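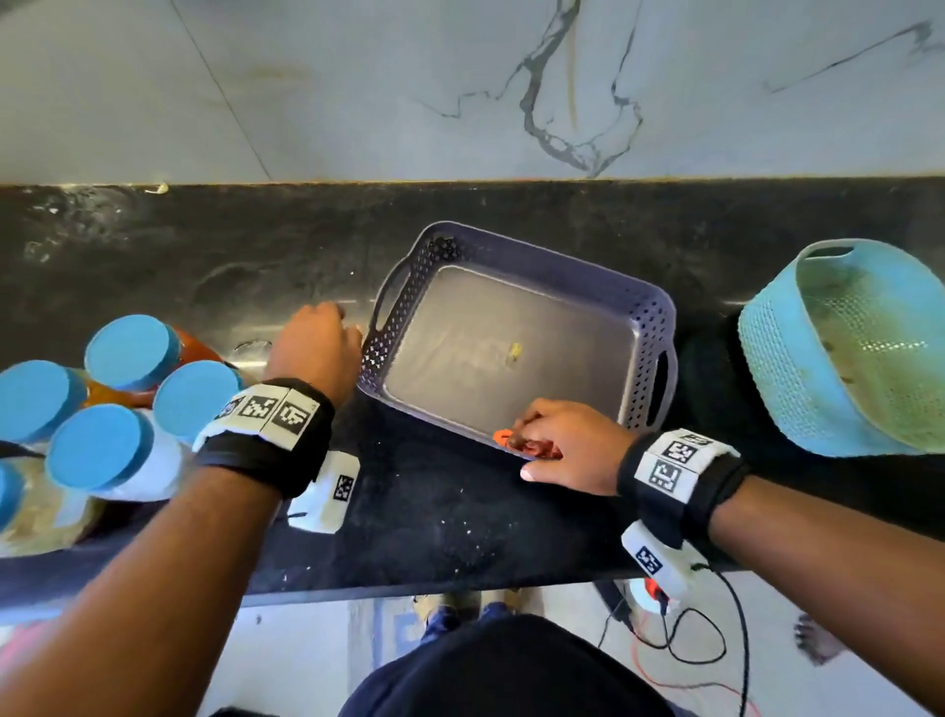
Sumgate to bring automated cleaning stations to its Fotham kitchens

Kitchen staff to help shape the system, with no posts removed

Fotham, June 15, 2025 – Sumgate, the catering and supported meals provider, has announced that it will introduce automated cleaning stations in three of its kitchens in Fotham. The stations will take over part of the daily wiping and re-shelving of storage jars, tubs and baskets. They are being developed with the automation firm Fülöp under a joint programme named Momport.

The programme employs 50 people across the participating kitchens. Sumgate has confirmed that no post will be removed as a result of the change and that contracted hours will stay the same until the programme has been reviewed.

Work began with the staff themselves. Members of the kitchen teams carry out their usual cleaning tasks with marked bands and small modules fastened at the wrists. The recordings of their hand movements are used by Fülöp to teach the stations how a jar is gripped, turned and wiped. Taking part is by choice, and those who do so are paid at their normal rate plus a fixed supplement for each session.

The programme aims to collect 1000 hours of recordings. Jars and their lids were chosen as the first subject. They are handled in every shift and come in many shapes, and a label that has been rubbed away or turned to the wall can hold up the preparation of a meal.

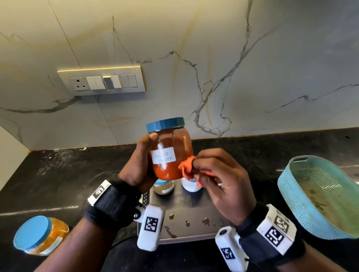 A jar of chilli powder in hand during cleaning of the spice containers.

Abdelilah Shehata, Head of Kitchen Operations at Sumgate, said: "Our cooks have told us for years that the end of a shift is the hardest part of it. The shelves have to be emptied, everything on them has to be cleaned, and it all has to go back in the right order when people are tired and want to go home. We would like that time to be spent on food and on the people who eat it. I have asked that every team sees the station at work in its own kitchen before it is asked to rely on it."

Under the new arrangements, each kitchen will name one member of staff per shift to look after the station. This person will load it, check the finished items and decide whether anything needs to be cleaned again by hand. The role carries a higher hourly rate and is open to all kitchen grades. Training takes four days and will be held during paid hours.

Glass containers, knives and graters will continue to be washed and put away by hand. Staff may stop the station at any time and will not be asked to account for doing so.

Sumgate has also agreed with its staff forum that recordings will not be used to measure the speed or performance of any worker. They will be stored without names, and a person who leaves the programme may ask for their sessions to be deleted.

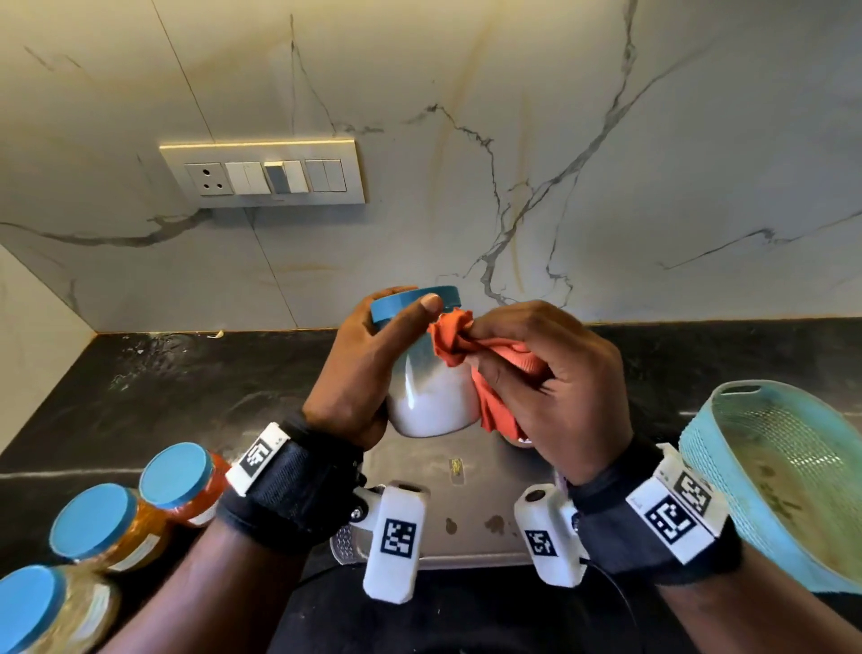

Next steps

The first station will be installed in July. The other two kitchens will follow once the first has completed its trial period and the teams there have given their views in writing. A summary of their comments will be sent to all Sumgate employees.

Other Sumgate sites are not included in the present programme.

About Sumgate

Sumgate prepares meals for day centres, schools and supported housing in Fotham and the surrounding area.

About Fülöp

Fülöp designs automated equipment for small and medium-sized kitchens. It is responsible for the technical development of Momport.

Media enquiries should be addressed to the Sumgate press office, Fotham.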